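Forum des adhérents - Salle Primberg
Rubrique : Programmation et billetterie

Sujet : Passage aux concerts assis pour la saison de printemps

Message de M_Jablonska (Marianna Jabłońska, programmation)
Mesdames, Messieurs,
À compter de mars, les concerts de chambre du cycle Humbridge se tiendront en configuration assise, avec une jauge de 245 places. Les abonnements déjà souscrits demeurent valables. Le placement restera libre, à l'exception des 2 premiers rangs.
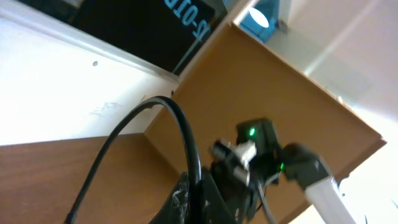
Réponse de K.Berisha
Je prends acte de cette décision, mais je regrette que les abonnés n'aient pas été consultés. Le quatuor Gajewski a construit son public sur des soirées debout, et la jauge de janvier était nettement supérieure. Le tarif sera-t-il révisé ?

Réponse de M_Jablonska
Le tarif plein est inchangé. Le tarif réduit baisse de trois euros pour les six concerts du cycle. Les abonnés concernés recevront un avoir, utilisable jusqu'à la fin de la saison
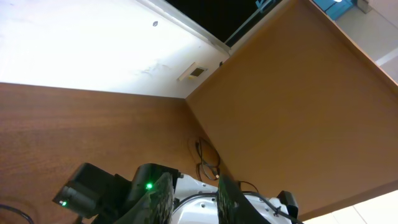
ou, sur demande écrite adressée à la billetterie, un remboursement par virement.

Réponse de piret.k
Je ne partage pas la position de M. Berisha. En janvier, il était impossible d'entendre le second mouvement depuis le fond de la salle - les conversations couvraient l'alto. Une configuration assise convient mieux à ce répertoire. Je souhaiterais toutefois savoir si le duo Bolter, en avril, est concerné.
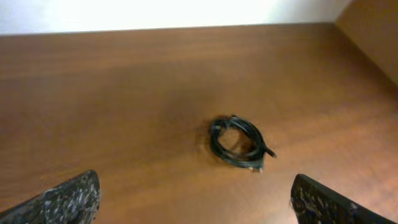
Réponse de W_Naciri (modérateur)
Le duo Bolter se produit hors cycle et conserve la configuration debout. Ouverture des portes à 19 h 30.

Réponse de K.Berisha
Je vous remercie de cette précision. Je maintiens que deux régimes différents dans une même saison prêteront à confusion, d'autant que la brochure n'en fait pas mention.

Réponse de M_Jablonska
La brochure en ligne sera corrigée. Les demandes de remboursement sont reçues au guichet ou par courrier, à l'attention de Teresa Michalski.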